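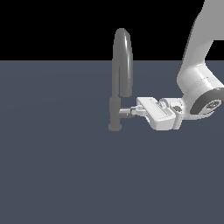

So how does a robot learn to turn on a tap? By having a go at it on a computer first, over and over, long before anyone lets it near a real sink.

That's the short version of what I asked and what I got told at the Prendex open day, and I'm writing it down tonight before it all leaks out of my head. 2nd August, bitterly cold, and I very nearly stayed home with the heater and the crossword. Glad I didn't!

The place is out past the tile warehouses and I drove by it twice. They gave us a sticker and a biscuit at the door and split us into groups, 22 in ours, which was too many for the little room they started us in. I ended up wedged beside the urn. The kids got sent down the front where they could see (fair enough) and the rest of us looked over their heads.

First up was the simulation part. They call their program Aster, and everything in it is pared right back, just a plain floor and black behind, and then a dark grey tap with one of those tall curved spouts like my sister has in her new kitchen. The arm is white and comes in from the side and takes hold of the handle. I'd been expecting something more like the movies, I suppose, but I got quite caught up in it. It's the fingers that got me, such stubby little blocky things, closing on the end of that lever from above and below. I do the same job with my elbow when I've got dough on my hands.

A boy asked where the water was. They said there isn't any in that one, the lesson is the handle. A woman behind me asked about left-handed taps and I thought that was a very good question, but the answer had the word "parameters" in it and I drifted off a bit.

They let people have a turn steering with a controller, 2 minutes each. I was hopeless. I went straight past the handle, came back, went past it on the other side, and then my time was up and a girl who can't have been older than 6 did it first try. Her dad was beside himself.

After that we had the talk on the Hrytsenko project, which is to do with helping people at home who can't manage taps and doorknobs any more. I thought of Mum and her arthritis, and all those rubber grippy things we bought her in March that are still in the drawer. I'd have liked to hear more on that and less on the funding. There was a bit about Joltier as well, which I've written on my hand but can't now read the rest of.

Sausage sizzle out the back, onions properly cooked for once. Home by four. Must ring the plumber re the laundry tap, it's been dripping again and I've been listening to it the whole time I've been writing this.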